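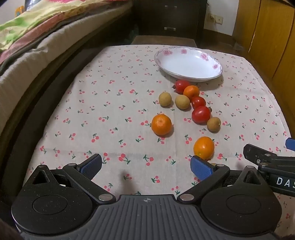 Cherry cloth, with the rose bowl at the far end

Getting fold lines out of a cotton tablecloth??

tistard_mum
Posted in Laundry & Linen, June

Bought a tablecloth from the Rundis shop in Udunville, cherries all over it. Been folded in the packet for ages I think. Washed it at 30, line dried, ironed it on the middle setting and the creases are still there, faint but they show. Got people coming for lunch and it's bugging me. Is it the iron or me? Label says 100% cotton. Don't want to fade the red. Cloth is 200 cm long so a pain to iron on a normal board.

3 replies

Esposito
Iron it damp. Not dry with a bit of steam – properly damp, straight off the line before its finished. Wrong side up, hot setting, cotton can take it. Do it on the table with a thick towel under if the board's too small, but mind the table top. Then leave it flat till it's cold, dont fold it again. For storing, roll it round a cardboard tube. I've got 27 cloths done that way and hardly a line on any of them.

pegbag33
Agree with damp. If a line won't shift, white vinegar and water half and half in a spray bottle, go along the crease, press. Test a corner first for the red, some prints run.

nobbly_knees
just put plates on it, no one looks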